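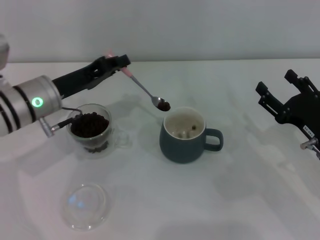

How do you teach a robot to make coffee? You can't just tell it, "Put a spoonful in the mug!" It has no idea what a spoonful feels like. So I show it.

My robot is called Zerker, and I drive it by remote control. I hold two handles, one for each arm. When I squeeze a handle, the gripper on that side closes. When I tilt my wrist, the robot tilts too, and out go the grounds (on a good day, into the mug!).

While I'm driving, the computer saves every move, plus what the cameras see. Then I do it all over again. And again! My friend Todor and I did the spoon job 500 times, and yes, we spilled plenty.

Later the computer studies all those tries and looks for what they share. Then I let go of the handles, and Zerker has a turn alone. Want to try it at home? Guide a friend's hand while they scoop some rice with their eyes shut.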